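# Prandari word list

Last updated September 7, 2020

Hello! I've been collecting the words my family uses for weather (mostly rain, if I'm truthful) and this is where they live now. There are 1653 entries in `words.csv`, one per line, with the spelling I grew up with first and any others after it.

A few things to know before you dig in:

- `region` is where I heard the word — not where it comes from
- blank `meaning` cells are ones I'm still asking my aunts about
- 71 entries have 2 spellings, and I've kept both

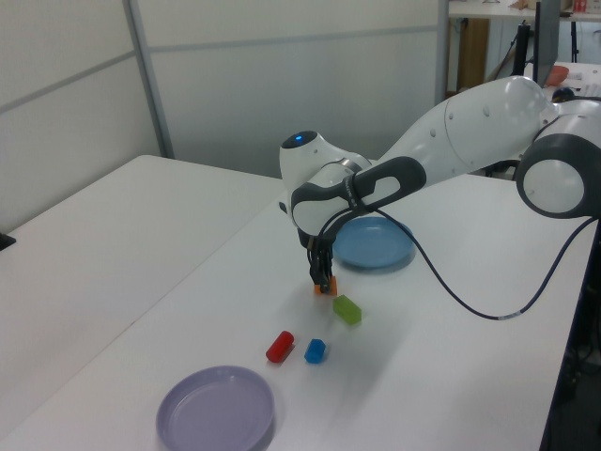
If you spot a mistake, open an issue and tell me which line it's on. Drizzle words are especially welcome, I can never get enough of them! Use the list however you like, just keep the name Prandari on it.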